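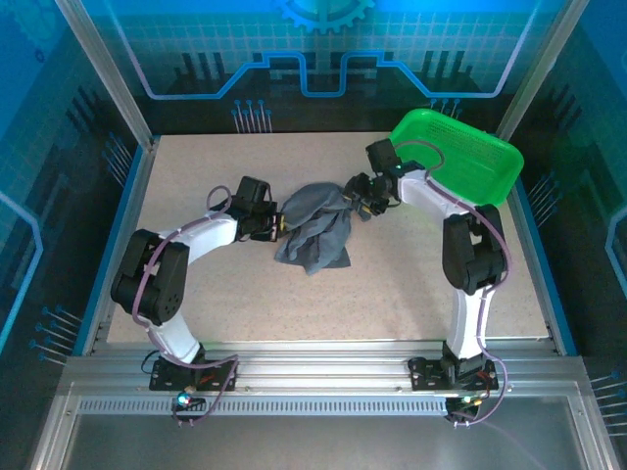 A reader of our first draft objected that folding is the easy half of laundry work, and that the time goes into finding a corner to start from. We took the remark seriously and rewrote the plan for the second half of the project accordingly.

Folding Small Cloths on a Limited Surface
Student project report, Trellstead workshop course
4 Oct 2020

1. Purpose

The project compares ways of getting a crumpled cloth into a flat, squared state before it is folded. Most written instructions begin with a cloth that already lies flat. In the laundry room at Trumham, where we collected our notes in July, cloths come out of the dryer in a heap and are handled one at a time on a narrow counter.

2. Materials

Plain cloths of one size, without a border pattern. A border makes the edge easier to find and would have favored one method over the others. A perforated plastic basket holds air better than a closed tub, and a cloth lifted from it snags less than one lifted from wire. The basket belongs at the back corner of the surface, so that the front stays clear for spreading.

3. Methods compared

Method A, corner first. One corner is pinched and lifted until the cloth hangs. The lowest point is usually the opposite corner or close to it. The second grip is moved along the edge from the first corner to its neighbor, and the cloth is laid down between the two.

Method B, edge first. Any free edge is gripped in two places and pulled apart gently. The cloth is then dragged toward the front until the trailing folds open.

Method C, smoothing. The cloth stays on the table and is pressed outward from the middle. This is the method given in the Tapsell housekeeping sheet.

4. Results

Method A gave the squarest result but needed the most regrips, up to 6 on a badly twisted cloth. Method B was faster and left a skewed shape in nearly 5 trials out of every 10. Method C failed whenever a corner was tucked under, as the fold was simply pressed in harder.

5. Remaining work

Larger towels have not been tested. The Castlow supply list includes two sizes that would fit the counter only if folded once in the air.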